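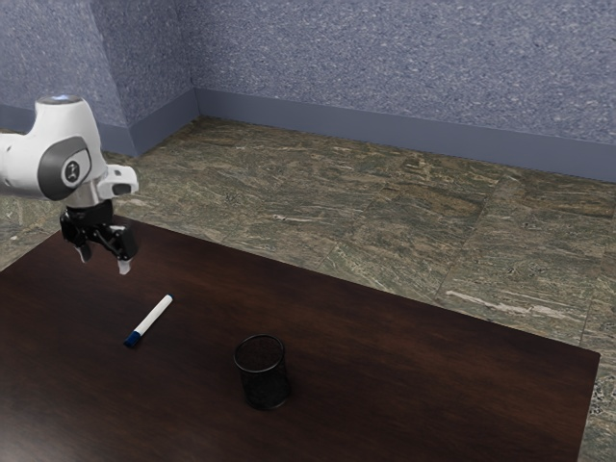
Since April, our group at Nurdale has been assembling a set of demonstrations for a single task: picking up a whiteboard marker and placing it in a pen cup. The work is carried out entirely in simulation. I have been asked by several colleagues to set down how the collection is organized, and this post is intended to serve that purpose until the formal report is issued.

The collection currently holds 179 accepted demonstrations. Each one is a complete run, driven by a person from the starting pose to the release of the marker. Edgars Zariņš and Dace Kivi have recorded the majority. Ezekiel Mercado maintains the simulator and the recording software, which we call Trekis.

What is varied, and what is not

The room, the table and the arm remain the same throughout. The position of the marker and the angle at which it lies are drawn again before every run, as is the position of the cup. Austra Dzene proposed early on that we also change the lighting. We have deferred this to the second collection, and I continue to think that was the correct decision. A policy that cannot manage the task under one light will learn little from being shown several.

Operators are asked to observe the following during a run:

Begin with the gripper open and clear of the table.

Approach the marker from above and close the fingers across the barrel, never along it.

Lift before traveling. Dragging the marker over the tabletop is grounds for rejection.

Bring the lower end of the marker over the mouth of the cup and lower it at whatever tilt the grasp has produced. Do not attempt to straighten it against the rim.
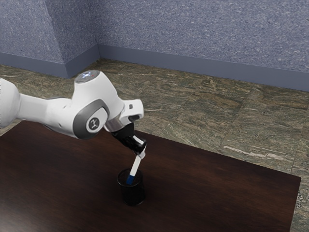 Review and rejection

Every run is replayed by a second person before it enters the collection. In the most recent batch, 16 runs were set aside. Most had been rejected for long pauses above the cup, where the operator was evidently deciding what to do next. A learning system given such examples will learn the pause along with the placement, and our first trained policy did precisely that.

Failed grasps followed by a recovery are treated differently. These were discarded at first, on my instruction. Agnese Vītola argued that a policy with no examples of recovery has nothing to draw upon when its own grasp slips, and after two weeks of discussion I withdrew the instruction. Recoveries are now retained and labeled separately, so that they can be included or left out at training time. We have seven of them, too few to support any finding.

Next steps

The collection will be frozen when the current batch has been reviewed. Dace is preparing the notes on labeling, and Ezekiel will publish the list of starting positions together with the replay files. Requests for early access should be sent to me, with a short statement of the intended use.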